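From: Osaze Okeke
To: Hevcombe Allotments list
Date: April 18, 2020
Subject: Re: water tanks and the spring rota

Shakuntala Sandhu wrote:
> Can someone confirm how much the new tank holds and whether the
> hose still reaches the bottom plots? I have beans going in and
> don't want to carry cans from the gate again.

The tank by the shed holds 960 liters. It was filled in March and is down to about half. The hose is 32 meters, which gets you as far as the Yagi plot and no further. For the bottom plots you'll need the extension. It hangs inside the shed door, and the Kolby connector is in the tin on the shelf. Please put it back in the tin.

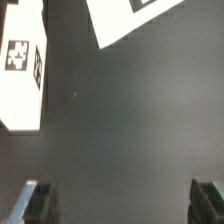

Gray surface, white box at upper left.

On the rota: one household per evening until further notice, two cans per bed. Seedlings first, then fruit bushes. Established rhubarb can wait. If it rains overnight, skip your turn and let the next person know.

The seed order from Heva came to 90 packets. The leeks are missing and have been credited. Potatoes are bagged by plot number and can be picked up any time before dark. If yours are soft, send me a note and I'll swap them.
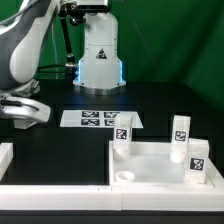 Shakuntala: Thanks, that answers the hose question. Could we do three cans per bed for the beans in the first week? The soil at the bottom end is sandy and two went straight through it last year.

Three is fine for the first week. Mark it on the sheet so the next household knows what has been used. Mulch would help too. There is a heap of leaf mold behind the compost bays, free to anyone with a barrow.

Osaze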